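Rechercher une discussion, un auteur, un titre

Dans quel ordre lire la série policière de Rellodov ?

Stöckli
182 vues - 4 partages

Bonjour,

Je souhaite entreprendre la lecture des enquêtes de l'inspectrice Imham, dont l'action se déroule dans le port de Rellodov. Le catalogue de l'éditeur Zarkance recense 13 volumes, sans préciser si leur numérotation suit la chronologie du récit. Est-il nécessaire de respecter l'ordre de parution ? Je vous remercie par avance de vos indications.

Lorenz Strebel
5 votes

Madame, Monsieur,

L'ordre de parution est recommandé pour les quatre premiers volumes. L'affaire de l'héritage du notaire y est exposée progressivement, et le nom du coupable est mentionné dès les premières pages du cinquième. Les volumes suivants constituent des enquêtes autonomes - à l'exception du dernier, qui reprend plusieurs témoins du premier.
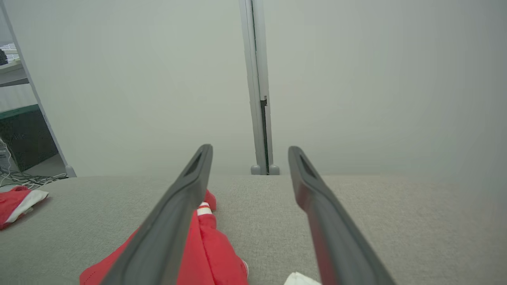 Cas particulier du recueil de nouvelles

Le recueil porte le numéro 5 dans la collection de poche, alors que ses récits précèdent l'arrivée de l'inspectrice à Rellodov. Il peut être lu à tout moment, de préférence après le premier roman. Il convient également de vérifier l'édition consultée : la version reliée ne comporte pas la nouvelle du phare.

lectrice_du_port
1 vote

Pour ma part, j'ai commencé par le septième et la compréhension n'en a pas souffert. Le deuxième est un peu lent. Je ne saurais me prononcer sur le recueil, que je n'ai pas lu.

2 commentaires - Partager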